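Home Shop Boards Trays Soft things Delivery Contact

Leltano square board

I have wanted to write up this board for ages, and now that the April 2026 batch is in from the workshop at Trornurbridge I finally can! It's a plain square of pale wood with a fine, quiet grain, and it goes on any table you like. We call it the Leltano. It's for sorting, playing, mending, drawing, all those small jobs that wander off across the kitchen if you don't give them a place to be.

Mine lives on the dining table and hardly ever gets put away. A tray on the left, whatever I'm busy with on the right, and there's still room for both hands in the middle. 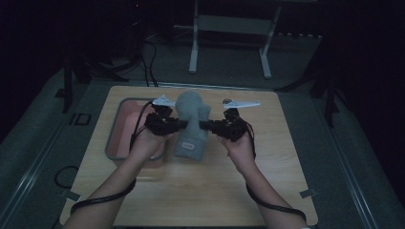

Kaj Hjaltadóttir

The shallow tray with the grey rim and the pink inside is the Nokirlow, and I'm very fond of that pink -- small things show up so well against it. The corners are rounded and the walls are raised, so beads and buttons stay in when you slide it along. It takes up the left part of the board nicely and leaves the rest free for something soft and grey with a fuzzy coat, or a jigsaw, or your tea.

The board measures 38 cm each way and comes with 4 felt pads, which you stick on yourself (do it on a dry day, wipe the underside first, press hard). We oil each one before it leaves. After that a damp cloth is plenty, with a little more oil when the wood starts to look thirsty. Please don't leave it to soak in the sink!

There are 100 boards in this batch. The Nokirlow tray is sold separately, also in the Moreira set with four trays, and the next lot of those should be ready in May. If you'd like a board with an especially even grain, put a note on your order and I'll look through the stack for you.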